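Handout 4: Reading a gripper offer
Course tutor: Kamil Kubíček

The Flendow kit, beside a tape roll in a dish basket.
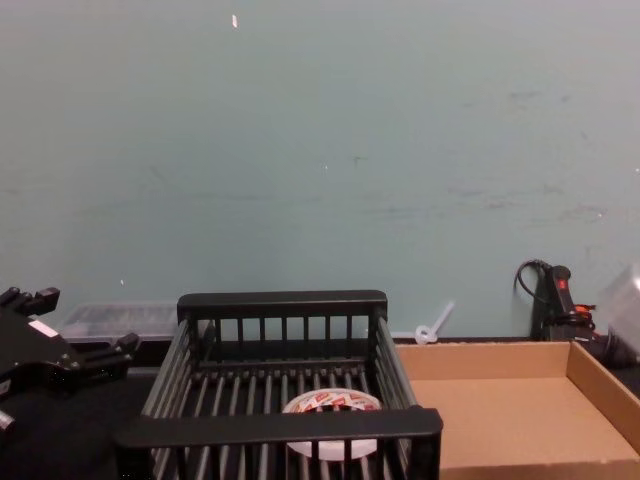 What the offer says
Flendow asks 3,197 euros, fingers included. Mounting plate: another 460. The brochure calls this "complete" – bring your own plate, then.

What to ask
Who mends it? Punwood quotes some 800 for a yearly service and is vague on what gets serviced.
Can the fingers reach between bars? Ask for a trial with your own basket.

Compare with the Tichý offer before September.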